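Effect of Table Grid Layout on Demonstration Consistency in a Two-Arm Household Task
Student project report, Hellton Robotics Laboratory

1. Background

The Clevinus task set is used at Hellton to compare policies learned from teleoperated demonstrations. One of its tasks is a small cleanup: the arms pick up a brush and a dustpan, sweep food scraps into the pan, and empty the pan into a lined container. Earlier student work under the name Dilladier reported large differences between operators on this task but did not control where the tools and scraps were placed. Our project asked how much of the spread between operators goes away when starting positions are tied to a taped grid.

2. Setup

The two arms are mounted on a shared table covered with brown paper. Blue tape divides the paper into squares. Each arm carries a two-finger gripper. Objects include pink and beige plastic items, and food scraps are placed by hand before each run. 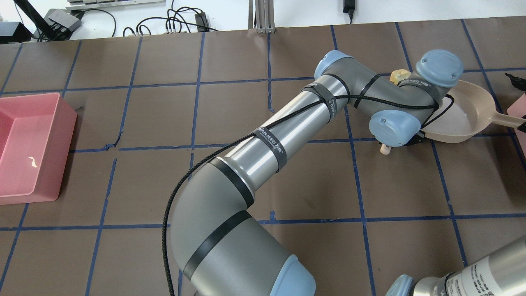 Figure 1. Arm and gripper over the gridded table, with the pan to the right and the open pink bin to the left.

Each square has a row and column index. A placement sheet lists the square for every object, and for objects with a handle it also lists the handle direction to the nearest 90 degrees. Placement inside a square was left free. We considered marking object outlines on the paper, but this would give the cameras a cue that is absent in normal use.

3. Data collection

We recorded 80 demonstrations of the cleanup task, split evenly between 2 conditions. In the free condition the operator put the objects anywhere within reach of both arms. In the grid condition the operator followed the sheet. Condition order was shuffled within each session. All sessions were run in April by the authors, so operator skill is not representative of new users.

Wrist and fixed camera streams were stored with joint positions and gripper commands. The wrist view was used for labeling grasp events. 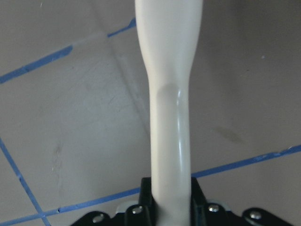
A grasp was labeled from the first image in which both fingers touched the object. Where a finger was hidden, the label was taken from the gripper command – this adds a small delay that was not corrected. Runs in which an object was dropped and picked up again were kept and flagged.

4. Results

The grid condition reduced the spread in time to first grasp for both tools. The effect was larger for the dustpan than for the brush. In the free condition the dustpan handle often pointed away from the arm that had to take it, and operators then turned the wrist in different ways before closing the gripper.

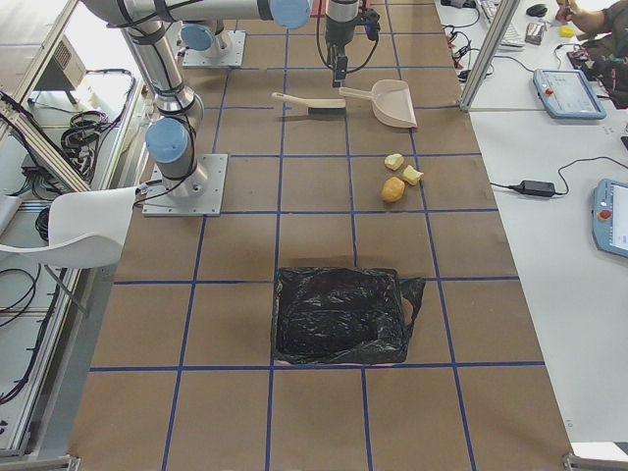 Sweeping time did not change between conditions. The scraps are irregular and move unpredictably once the bristles touch them, and a fixed starting square has little influence after the first stroke. Emptying the pan was also unaffected.

5. Limitations

The paper shifts slightly under repeated contact and was retaped once, on a Sunday between sessions. Square indices before and after retaping may differ by a small offset. Lighting was not controlled. The Midtbø placement tool, which projects object positions onto the table, was not available during the project and would allow placement within a square to be tested.

6. Further work

The next step is to train one policy per condition and evaluate both on free placements. It is possible that the grid data, while more consistent, covers too few handle directions to generalize.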